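Skisetti Working Notes on Family Events
By Uwe Kleinschmidt and Bastian Lammers
9 March 2018
4 min read

We use cookies to keep this site running. By staying on the page you accept them. OK

4. Results: what families did at the light trail

4.1 Arrival times

Most parties came early. Earlier than the organizers wanted, anyway. The Samau trail opened at dusk and the first cars were in line well before that, kids in back, snacks already gone. Petersen (the smaller park) had no such line – no drive-through section, so people just walked in when they felt like it. We kept logs at both gates. The Samau log is the better one.

Of the 64 families who filled in the exit form, over half said they picked the night by weather and not by program. Price came second. The choir nights, which took most of the ad money, were named by 8 families. Two of those had a child in the choir.

4.2 Length of visit

Longer at Petersen. Walking is slower, and the craft tent sits halfway round the loop so everyone stops. Drive-through visits at Samau ended at the exit gate, very few parked and came back for the market. The signs for the market were small and teh arrow pointed at a hedge. Fixed for the last weekend. Too late to matter for our numbers.

4.3 Craft and snack tables

Parents rated the craft tent above the lights themselves, which we did not expect. Free comments were short: warm, dry, somewhere to sit. Complaints were about waiting for a place and about sticky tabletops. Celtia, who supplied the tents, had planned for ten tables and set up fewer because of the heater.

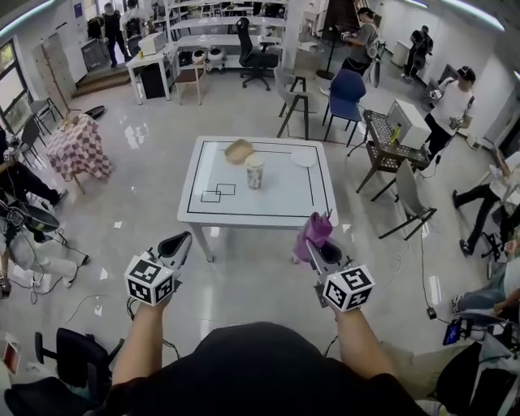
Figure 3. White table with a paper cup and a round plate.

Snack tables drew their own crowd and need a separate word. Families with children under school age used them most, often before seeing any lights at all. Tableware was kept simple, a printed paper cup and a round white plate as in Figure 3, and the forms say little about it either way. What they do mention is price of cocoa, and wether refills were allowed. They were at Petersen, not at Samau. A single rule for both sites would have saved the staff a lot of talk.

4.4 Would they come again

Mostly yes. Samau families wanted a shorter line, Petersen families wanted more lights. Follow-up forms go out in April – same questions, plus one on parking.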